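Puron Home Blood Pressure Monitor: Seven Weeks on the Cuff

February 16, 2019
By Amerley Atinga

My plan paid for this one, sort of. If you're in the hypertension program at the Plevham clinic, you can claim up to $70 back on a home monitor from the approved list, and the Puron is the one the pharmacy steers you toward. So my out-of-pocket cost was small. I still think I overpaid a little.

The box says "clinic-level accuracy at home." It does not say which clinic. I took mine to my checkup and asked the nurse, Eun-ji Cha, to run it right after hers. The top number came out nine points higher on the Puron, the bottom one four points higher. She said to sit for five minutes and try again, and the gap shrank to five and three. That is fine for watching a trend. I would not change a pill dose over it, and neither would she.

The cuff is stiff. It is meant to be put on with one hand, and after seven weeks I can do that about half the time. If your upper arm is on the larger side, get the bigger cuff, sold separately and not covered by the refund. A cuff that's too small reads high, so a lot of people are going to scare themselves with the one in the box. Go over bare skin or a thin sleeve, the booklet says. My readings over a sleeve jumped all over the place, so I stopped doing that.

Then there's the memory. It holds 900 readings for two users, and the button that switches users is right next to the start button. My husband's numbers are now mixed in with mine and there is no way to move them. You can delete one reading or everything.

The app wants your birthday, your weight and your location before it will show you a graph. Why location? I wrote to support and got case number 3406 and a very polite paragraph from a Deok-su Myung that did not answer the question. I keep my numbers in a notebook now - my doctor prefers it anyway.

What's good: the digits are huge, the batteries are still the ones it came with, and it's quiet enough to use while somebody sleeps next to you. The irregular heartbeat light has come on twice for me. Both times I was talking.

Would I buy it with my own money? No. The refund runs through June, and if you qualify, it's an okay deal. Send the form in with the original receipt, as they rejected my copy.

Three stars out of five.

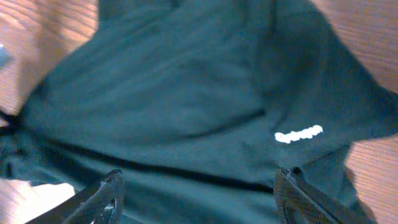
The teal top, rumpled.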